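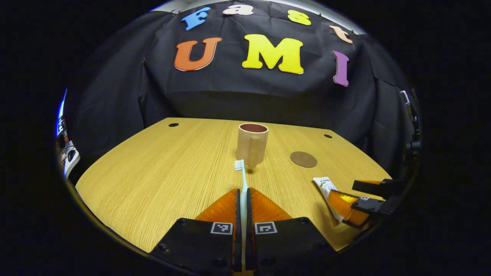 5 min read

Equipment Plan and Budget for the Two-Gripper Table
Student project report, Arwood workshop course
November 2023

1. What we were asked to do

Our group was given one task: work out what it takes to equip a table for recording two-handed tasks with hand-held grippers, and write a purchase plan that the next group can use without starting over. We did not train any models. The course already has a group for that, and they will use whatever is recorded on the table we plan.

The toothbrush task was our test case. One gripper holds the brush, the other holds the toothpaste tube, and a mug stands on the table between tasks. It is a good case for planning because the objects are small and cheap but the grippers have to come close together, so it shows fast whether the table and the fingers are right.

2. What we started with

The room had a wooden table with two grommet holes in the rear corners, and black cloth for a backdrop. The foam letters were already in the craft drawer and cost us nothing. The grippers were on loan until May, and the loan is the reason for this report. After that the course has to own its equipment or stop.

We wrote down each thing we used over the length of the project, including things nobody had put on a list before, such as backdrop clips, spare screws and cable ties. The small items were where our first draft was wrong. We had budgeted for grippers and objects and left almost everything between them at zero.

3. Grippers and fingers

We asked two suppliers for quotes on hand-held grippers. Nakon sells the gripper complete, with fingers fitted and markers already in place. Laltton sells the body and the fingers separately, and the buyer prints and mounts the markers. The Laltton route is cheaper on paper, but it needs bench time, and the markers have to be mounted the same way on each finger.

We recommend buying 4 complete grippers from Nakon. Two are for the table and two are spares. We talked about buying only one spare. The argument against it was that a pair should match, and if one gripper gets changed or repaired in the middle of a set of recordings we would like to swap both.

Finger pads should be treated as a supply item and not as equipment. The soft pads press on hard things such as brush handles and mug rims all day. We put 3 sets of replacement pads per gripper in the plan. If the next group works mostly with soft objects they can cut this.

Screws: order a bag of the same size as the ones in the finger bases. We lost time looking for one that had rolled under the table.

4. Cables

Cables took more planning than we expected. With a gripper in each hand, the loops that hang down can lie on the table and get near the objects. Longer cables do not fix this. What we want is a cable guide on each side, plus sleeves to keep the loops together. We priced these at Noiphan along with the clips. They are the cheapest lines in the whole budget and in our opinion should be ordered first.

The grommet holes could be used for routing, but they are at the back of the table and the person stands at the front. We left that as an open question.

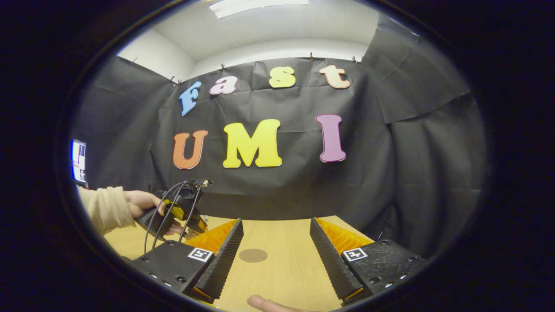

5. Backdrop and table

The cloth is held by clips along the top border. It works, but the cloth is wrinkled, and the fold on the right side changes how dark that area is. We looked at three options: a steamer, a heavier cloth, or a fixed panel. The panel costs the most and needs a place to be stored. Our choice is a heavier cloth and a box of 35 clips from Noiphan, enough for this table and the second one planned at Arwood.

We do not recommend buying a new table. The surface is smooth and wide enough for two grippers. If the second table is approved, it should be the same height, so that people can move from one to the other without adjusting.

6. Objects

Buy duplicates. For each task we want 4 of every object: brushes, tubes and mugs in different colors and shapes. A store-brand item is fine. Tubes need replacing more often than the rest – they get pinched flat – so they go on the supply list with the pads.

7. Order of purchase

First: cable guides, sleeves, clips, screws.
Second: the four grippers, ordered early enough to arrive while the loan pair is still here, so the two can be compared on the same task.
Third: replacement pads and objects.
Last: the heavier cloth.

8. Still open

Laltton has not answered our question about return shipping. We also have no storage plan for the spare grippers. The shelf we had in mind is already used by another course – the next group should ask about it before placing the second order.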